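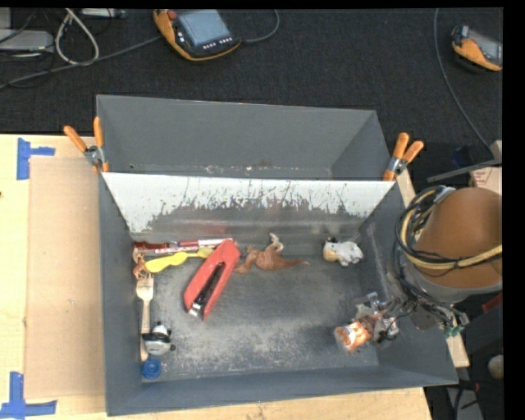 **Issue #306**

**Product:** Nillwood bin-picking starter kit, Riis two-finger gripper
**Raised by:** Vilhjálmur Vídalín, Plivholm
**Picked up by:** Audrey-Anne Lemieux, Nillwood support
**Opened:** 31st October
**Status:** closed, one request passed on

### Vilhjálmur

Hello again! We're trying out the kit before we decide whether to buy a second one, and I want to start by saying how much fun it has been. I had it picking within an afternoon, and I'm a maintenance man by trade who had never touched picking software before. The setup pages in Kolotbridge are a joy, especially the bit where you drag the bin outline over the live view and it snaps to the rim.

Now the trouble. Anything lying in the open part of the bin is fine. The stapler is an easy one for it, and so are the plastic animals once they're away from the sides. Anything flat against a wall is another story. The fork is the worst. When it's lying along the left wall the arm goes down, stops a little above the floor, waits, and goes home with the message `no clear approach`. The pen at the back does it too, and the blue bottle cap if it has got itself into the bottom-left corner.

What I've tried so far:

- restarted Kolotbridge and the controller
- cleaned the fingers
- taught the bin outline again from scratch
- dropped the approach speed from the default to 300 mm/s

The slower speed looks lovely but changes nothing. Same message, same spot.

Second thing, and it may be the same thing: the clear orange piece gets grabbed at odd heights. Sometimes the fingers close above it. There's a strong glow on it when the gripper is in close.

### Audrey-Anne

Hi Vilhjálmur, thanks for such a clear report, and I'm glad the setup pages went down well.

I think you have two separate problems. The wall one first. `no clear approach` means the planner found the object but every way of reaching it would bring a finger or a bracket too near the bin. Your bin has sloped, flared walls. Kolotbridge assumes straight ones unless told otherwise, so it draws an invisible wall straight down from the rim or straight up from the floor, depending on which outline you dragged.

Could you tell me:

1. Which outline did you teach, rim or floor?
2. What is **Bin > Wall type** set to?
3. Are the clamps on the rim included in your keep-out zones?

### Vilhjálmur

1. Floor.
2. `Straight`. I never opened that menu!
3. No. Should they be? They're orange spring clamps at the two upper corners, and the handles stick out a fair way.

### Audrey-Anne

That explains it nicely. Please do this, in order:

1. Go to **Bin > Wall type** and choose `Sloped`.
2. Teach the rim. Click on the metal itself at the upper corners and keep off the clamp jaws.
3. Teach the floor.
4. Open **Keep-out zones** and draw a box round each pair of clamps, handles included.
5. Save, then run **Check bin** with the arm at home.

If **Check bin** shows the back wall in red, have a look at the scuffed white part. Grey streaks on white can come through as holes in the surface. Turn on **Fill wall gaps** and it should go green.

Please put the approach speed back to whatever you like. It has no effect on planning.

### Vilhjálmur

Did all that. The back wall was red, just as you said, and went green with the gaps filled. Then I put the fork back along the left wall, tines up towards the back, and it picked it up on the first go! I may have cheered. The pen works as well, and I've been throwing things in at silly angles to see what it makes of them.

The bottle cap still fails in the corner — different message now, `grip width below minimum`.

### Audrey-Anne

Hooray for the fork! The cap is a finger setting. Under **Riis > Grip**, untick `Hold width at approach`. With that ticked the fingers stay wide open all the way down, and there's no room for that in a corner. Unticked, they narrow before the last part of the move.

For the clear orange piece, go to **Camera > Close view** and set `Settle time` to 1000 ms, then switch on `Ignore bright spots`. Clear plastic is hard for any depth camera. The glow gets read as a surface floating above the real one, which fits with fingers closing too high. If you have a lamp you can move, try it further back as well.

One more small thing. There's a bundle of cables running from the gripper back along the arm. Please check it has some slack when the wrist turns towards the left wall, now that the arm can reach over there. **Wrist > Turn limit** will stop it going too far if it hasn't.

### Vilhjálmur

Cap sorted. I checked the cables with the pendant at a crawl and they were a touch tight at the far end, so I've set the turn limit and it still gets everywhere I need.

Clear piece is better but I wouldn't call it fixed. With `Ignore bright spots` on it takes hold properly most of the time. Moving the lamp helped more than the settings did.

I've left it on a long run with a mixed bin, up to 2000 picks if it gets that far before I need the table back. Will post the log.

### Vilhjálmur

Log attached. It got to the end. No `no clear approach` anywhere in it, which I'm delighted with. Nearly all the misses that are left are the clear piece, and a few are the little tan toy when it's tucked in the back left corner with something leaning over it. I can live with both.

One request, if you take them: could the new bin page ask about wall type before it asks for the outline? I'd have got it right first time.

### Audrey-Anne

What a good log! I've passed your request to the Kolotbridge team with this ticket attached, and I've asked for **Fill wall gaps** to be suggested whenever **Check bin** comes up red. Both are down for the December release list, though I can't promise they'll make it in.

The missed clear pieces are now part of our test set, thank you for including the close views. If you do go for the second kit, export this bin from **Bin > Save as template** and load it on the new one. You'll only need to teach the corners again.

Closing this one. Reply here if it comes back and the ticket will reopen.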